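Transvaser ou pas

Je me méfie des gens qui vous promettent une vie meilleure grâce à des bocaux. Depuis janvier, je ne vois passer que ça : des placards entiers où les lentilles, le riz et la semoule sont alignés dans du verre, étiquettes assorties, pas un paquet ouvert à l'horizon. Très joli. Mais qui remplit tout ça, et à quelle heure ?

J'ai quand même fait l'essai, parce que mes sachets fermés à la pince à linge finissent toujours couchés au fond de l'étagère et qu'un matin j'ai balayé trois cents grammes de boulgour. Pas question pour autant d'acheter la série complète. Chez Deller on voulait me vendre un lot pour le prix d'une petite cocotte, avec un entonnoir en prime dont je cherche encore l'utilité. J'ai pris ce qui traînait à la maison, du verre et du plastique, et j'ai tout posé sur la table pour comparer. 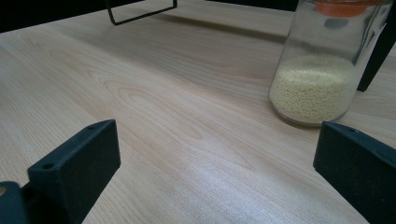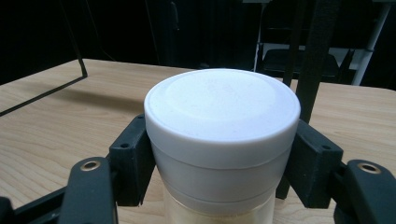 Le verre à couvercle orange d'abord, puis la boîte à couvercle blanc.

Pour le verre, je reconnais une chose : on voit tout de suite où on en est. Il en reste la moitié, on le sait sans rien ouvrir. Pour le reste, je doute. C'est lourd, ça glisse quand on a les mains grasses, et l'argument de la fraîcheur me paraît bien mince pour des produits secs qu'on mange dans le mois. Le plastique translucide, lui, laisse deviner le contenu, ce qui me suffit. Il a mauvaise réputation sur les blogs de rangement. J'attends toujours qu'on m'explique pourquoi, sauf pour la photo.

Mathias Reisinger m'a écrit que je me trompais de débat : pour lui, peu importe la matière, ce qui compte c'est la largeur de l'ouverture, et si on ne peut pas y plonger une tasse à mesurer, on retournera au sachet en moins de deux semaines. Il ajoute qu'il découpe le temps de cuisson sur l'emballage et le scotche au dos de chaque bocal.

Sur l'ouverture, d'accord. Pour le scotch, je demande à voir après quelques lavages. Et puis il faut encore caser le fond du paquet qui ne rentre jamais : chez moi il est retourné sur l'étagère, avec sa pince à linge.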